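Datamstead Gallery: Two Arms, One Table

Project pages: Overview | Method | Results | Gallery | Downloads

Welcome to the gallery for Datamstead, our study of how a pair of robot arms can learn ordinary table chores from people showing them how. The paper has the math and the big tables. The gallery is for everyone who wrote to us after the Burnholm workshop asking what the work looks like, and we were so happy to get those messages!

A quick recap if you landed on this page first. We collected 2244 demonstrations across 18 table chores, all done by people steering the arms by hand from a pair of matching controllers. Then we trained one policy on all of it. The new part of the method, which we call Tomine, is a way of choosing which demonstrations the policy sees more often as training goes on. Early on it gets the smooth, simple ones. Later it gets more and more of the messy ones, where an operator misses a grasp, backs up and tries again. We used to throw those away (it hurts to think how many), and they are now our favorite part of the dataset.

The table

We wanted household objects in an everyday sort of room, with people going about their work in the background. A policy that only works in front of a plain curtain isn't much use in a kitchen, and we would much sooner find that out early.

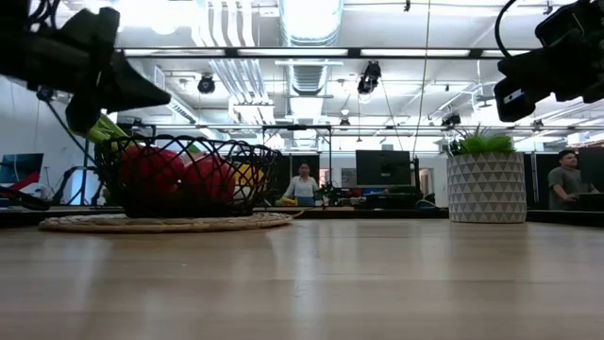 Peppers and celery in the wire basket, with the grippers at the top corners and a potted plant sharing the table.

The produce chores are the ones we talk about most at lunch. A bell pepper is smooth, a bit springy and never quite the same shape twice. Celery is long and likes to swing when you lift it by one end. Put both in a wire basket and the cameras have to make sense of shiny skins behind a lattice of thin dark lines, which is a lovely hard problem! Our first policies kept closing on the rim of the basket. With Tomine ordering, that mistake became rare enough that we had to go back through the logs to find one for a talk.

Placing versus picking

If you had asked us in January which half of a chore would be harder, we would all have said picking. We were wrong. The policy learned to pick things up fairly fast, and then it would hover over the drop spot, drift, and let go too high. The retry demonstrations made the biggest difference right at this point, because operators hover and drift too, and you can see in the recordings how they get out of it.

Two arms or one

We never told the policy which arm to use. Operators were free to choose, and the policy picked up their habits: the arm nearer the object usually goes first, and the other one hangs back until there is something to steady or receive. Seeing the first clean handoff made the whole room cheer. It was a celery stalk, and it was a bit crooked, and we watched the replay all afternoon.

How we tested

Each chore got 40 trials with the objects set out in fresh positions, and we compared Tomine against training on the same demonstrations in shuffled order. Tomine came out ahead on most chores. The gap was widest on the ones involving baskets and bowls, and on 5 chores there was no difference we would want to make a claim about. Those are mostly the short ones, like pushing a cup to the back of the table. Per-chore scores are on the Results page, including the ones that went the wrong way for us.

Things we still want to try

Softer produce is next (tomatoes, wish us luck). We also want to move the whole setup to the Dimaculangan building, where the lighting is very different, and run the same policy with no new demonstrations at all. Early guesses around the lab range from "fine" to "total disaster," so we're excited to find out.

Recordings, training code and the chore list are on the Downloads page. If you try Tomine ordering on your own arms, please write and tell us how it went, especially if it went badly.

Back to Overview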